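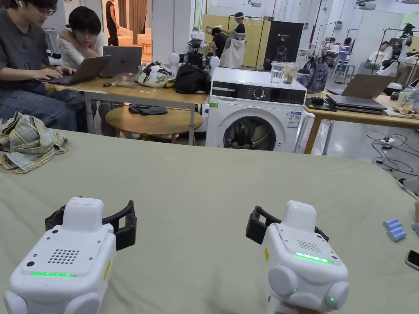 Who can sign up for gripper time before the March demo?

Anybody in the club who has done the safety sheet with Marina, first years included. Two people per slot, 40 minutes, then swap.

**Robotics club, folding project — minutes**

Present: Ryota Kudo (chair), Humaira Mengal, Carmela Bermúdez, Larasati Sutanto (notes). Marina Stergiou joined at 4:20, had lab.

**1. Last minutes**

Read, ok. One fix: Carmela was down as absent and she wasn't. Corrected.

**2. Where the count is**

- 253 good folding runs logged so far. Goal is still 1,000 by the demo.
- Humaira thinks that's too many for the people we have. Ryota wants to keep the number and add slots.
- Long talk on what "good" means. Right now each operator decides for themself, so the logs don't agree with each other.
- Agreed: a run is good if the item ends up flat, both jaws let go cleanly and nothing got restarted in the middle. Anything else gets tagged "retry" and we keep the file.
- Carmela to go back through the old runs with this rule. Expects to lose some 40 of them. Larasati will help if it takes more than one evening.

**3. Trousers**

Shirts were moved to later in the term, see item 5. Trousers first for everyone.

- Order of folds is now fixed: leg over leg, smooth, then in half lengthwise, then pick up both ends and turn. Marina wrote it on the board, needs to go in the shared doc too.
- Main trouble is the two ends not lifting together. The left hand is quicker for nearly everybody and the cloth twists.
- Ryota suggests counting out loud. Humaira tried it and says it helps but she feels silly.
- Keep the cloth low, a few inches is plenty. High lifts come out badly in the Trandel playback and the model seems to copy them. 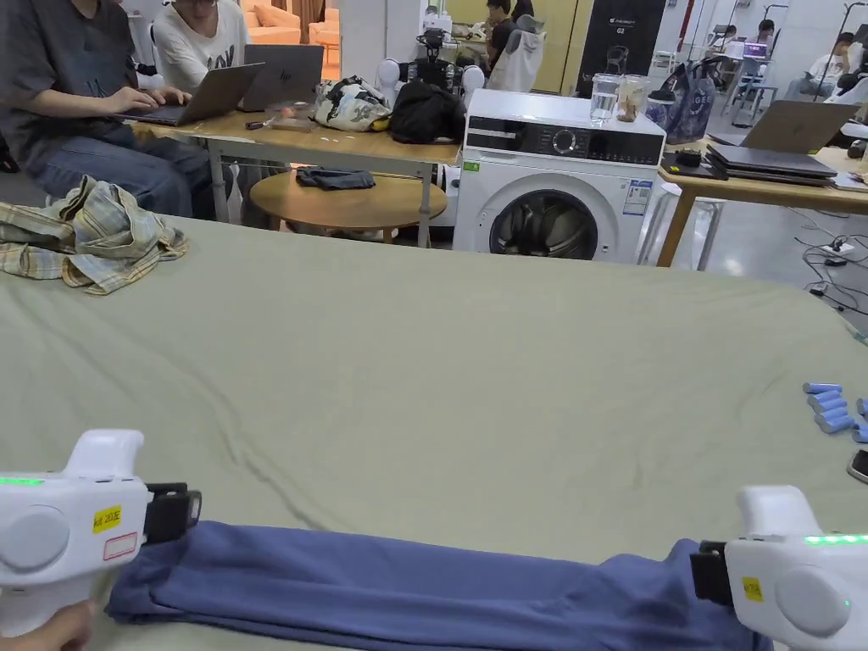 - Also please don't squeeze to the stop. Half closed holds most fabrics fine, and a full squeeze leaves a pinch mark which then shows up in every run after it.
- New people should do ten practice folds before they log anything. Carmela asked if practice folds can be logged under a seperate name. Yes, use "warmup".

**4. Software**

- Trandel update broke the left/right sync for two sessions. Rolled back. Don't update until Marina says so.
- Uploads: name, item, run number, in that order. Three people are still doing it their own way and Larasati is renaming files by hand, she would like to stop.
- Grolamix (our training script) finished one full pass on the trousers set. Results mixed — first fold good, second fold drifts to the right. Ryota thinks it's the data, Marina thinks it's the script. They will each check their half and report back.

**5. Shirts**

- Not before the trousers count is done. Carmela against, says first years get bored of trousers.
- Compromise: last ten minutes of a slot can be shirts, tagged "trial", not counted.
- Buttoned or unbuttoned? No decision. Bring it up next time.

**6. Cluvar Cup**

- Entry form is in. We're in the household group, same as the Karagiannis team who won it last year.
- Need a two page write-up and a short video. Humaira on the write-up, draft to all of us before next meeting. Video open, somebody please take it.
- Travel money: Ryota has asked the department, no answer yet. Will ask agian.

**7. Other**

- Charge the grippers when your slot is over, both of them.
- Sign-up sheet moves online, paper one is full.
- Larasati can't do notes next time, Humaira will.

**To do**

- Carmela — recheck old runs
- Marina — fold order into the doc, check script
- Ryota — check data, travel money
- Humaira — write-up draft
- Video — open

Closed 5:35. Next meeting same room, same time.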